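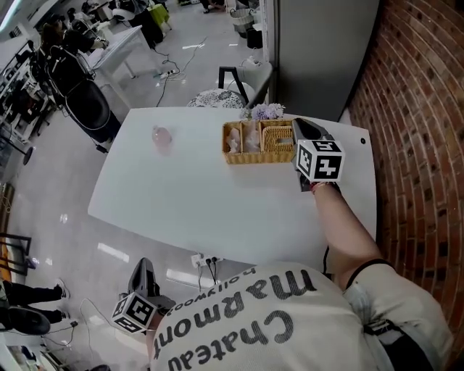 Giving the spare room a job

We've lived in the flat on Udari Road since last August and I've only just worked out what the little room at the back is for. For months it was where the ironing board lived, along with a suitcase I never unpacked and all the post for the people before us (so much post!). Now it's my sewing room, and I'm a bit giddy about it.

First I had to pick a paint. I tried three greens on the wall and hated every one of them by teatime, so I went for a warm off-white called Lodhi, which my friend Naveen Agarwal says looks exactly like the colour I painted over. He's wrong — it's much softer in the evenings.

The shelves came from Tukel and cost £242 with delivery, more than I meant to spend, but they hold all my fabric and I can finally see the corduroy I bought twice. I've folded everything round bits of card so it stands up like books. It took a whole evening and two films.

Still to do: curtains, a lamp that doesn't buzz, and the door, which sticks whenever it rains. I've got some lovely striped cotton for the curtains but I keep not cutting it, in case I measure wrong. Does anyone line theirs? My mum says always, my sister says never, and I'd like to get them up before the mornings get any lighter.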